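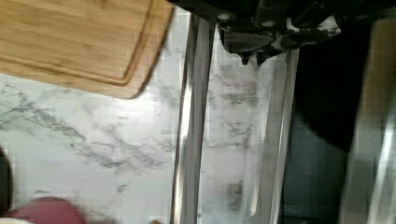 A reader of the Alevance newsletter wrote in to ask why we still tell people to oil their boards when the shop ones come "ready treated". I'll start with that letter. Read it slowly, then pause.

Short answer: the factory coat wears off with washing. Ours at Keker was dull within two months of daily use.

1. Cleaning
Warm water, a drop of washing-up liquid, a soft brush. Do both sides, even if only one was used. Stand the board on its edge to dry. No dishwasher, no soaking in the sink. Mention the Katayama handout, page 5.

2. Oiling
Food-safe mineral oil, put on with a clean cloth. Leave overnight, wipe off what's left in the morning. Olive oil goes sticky and starts to smell. Someone always asks about walnut oil: fine, but warn guests with nut allergies. A 200 ml bottle lasts us nearly a year.

3. Juice grooves
Fat sits in the channel and gets missed when the flat part is wiped. Run the brush along it, corners too. On bamboo, go with the grain when sanding and use a folded strip of fine paper for the groove.

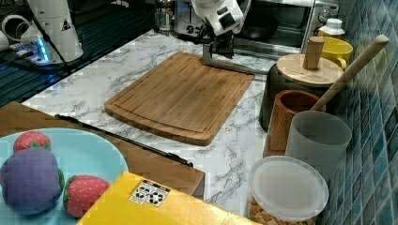 4. When to replace
Deep cuts that won't sand out, a split, or a smell that stays after washing. Gekar will plane thick boards for a small fee. Thin ones aren't worth it.

Questions until the tea break. Handouts are by the door.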